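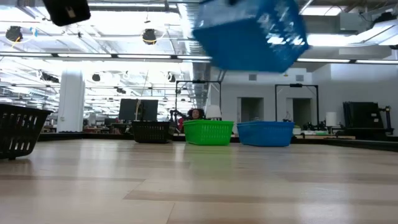 jodden_cell
Member, automation technician
Posted 2019-11-30

Boundary and dropped-load rules for a basket handling area with desks behind it

I am rewriting the work instruction for a handling area where plastic baskets (black, green, blue, slotted sides) are moved around over a plank floor. A low black ledge runs along the back of the floor. People sit and work on the other side of it, and one of them may be facing the baskets at head height not far above the ledge.

The current instruction is a single page carried over from our Grasow site. It treats the ledge as the edge of the hazard zone. It covers contact with the arm but has nothing on a basket leaving the grip or swinging. The arm is a Tarer unit with a vacuum tool. Empty baskets only, no product in them. Cycle count is nearly 2,000 a week.

What I need to settle:

Can a low ledge be counted as a perimeter guard?

Does an empty basket need a dropped-load assessment? One of the engineers says no, as it weighs very little.

Is there a normal way to write the rule for people seated behind the line, who are not operators and have not been through the induction?

We are in Victoria. The site already works to AS 4024 for the conveyors, so I would like the wording to match.

kovačević_guarding
Moderator, machine safety

Taking your points in order.

The ledge is not a guard. A guard has to prevent access, or at least make reaching the hazard impossible from where a person can stand or sit. Anyone can lean or step over something that low. Write it up as a floor boundary marker and nothing more. If you want a physical barrier, the height and setback come from the reach-over tables, using the height of the hazard and not the height of the floor. For an arm lifting baskets overhead, the hazard is high, and the barrier ends up a good deal taller than people expect. The other option is presence sensing (scanner or light curtain), with the separation distance worked out from your measured stopping time. Measure it with the tool and the basket fitted, at full extension and full speed. Do not take the figure from the brochure.

Yes, the basket needs assessing. The robot standards, ISO 10218-2 included, deal with the workpiece and the tool as part of the system. Mass is one input. The others are height, speed at release, and what the object is shaped like where it lands. A basket has a hard rim and corners. Someone sitting down has their face in the range where it could arrive. You also need loss of vacuum and emergency stop as two separate cases, as a hard stop can throw the load forward even when the grip holds.

For a first pass, assume release at the fastest point of the move, in the worst direction, and draw where the basket comes to rest including the slide. Smooth boards give a longer slide than rubber matting. If the drawn area crosses the ledge, either slow the move, turn the path so the fast part runs parallel to the ledge, or move the seats.

On the third item, people behind the line who are not inducted are to be treated as members of the public for this purpose. You cannot rely on them doing anything. No rule that begins "staff seated at the desks must" will count as a control by itself.

Suggested wording, edit to suit:

The black ledge marks the rear limit of the handling floor. It does not provide protection.
No automatic motion above manual reduced speed unless the perimeter device is active and has been function tested that shift.
No person is to be seated or crouched within the drawn throw area during automatic motion.
Baskets on the floor are to be placed or retrieved only with the robot in a protective stop.
Vacuum level is to be monitored. Below 70 per cent of the set value, the robot makes a controlled stop and the cell stays locked out until the cup is inspected.

The 70 is what we use. Yours has to come from a pull test with your own cups and baskets.

grasow_line4
Member

We had the same page on our line. We just put yellow tape down and a sign and told everyone to stay behind it. Empty baskets don't hurt much. Capping the arm speed sorted most of it.

jodden_cell
Member, automation technician

Thanks. Stopping time will be measured in December with the basket on. I have taken the ledge out as a guard and listed it as a marker. To the last reply: tape and a sign are administrative controls, so they will stay in the document but below the scanner.

One follow-up. Baskets vary in slot pattern and rim, and some surfaces seal poorly. Is it usual to pull test every type?

kovačević_guarding
Moderator, machine safety

Every type, and repeat it when the supplier changes. Colour alone does not make a type, but do check the rim dimensions before you group two colours together. Record the lowest result and not the average. If any type fails, remove it from the approved list and have the recipe reject it by part number.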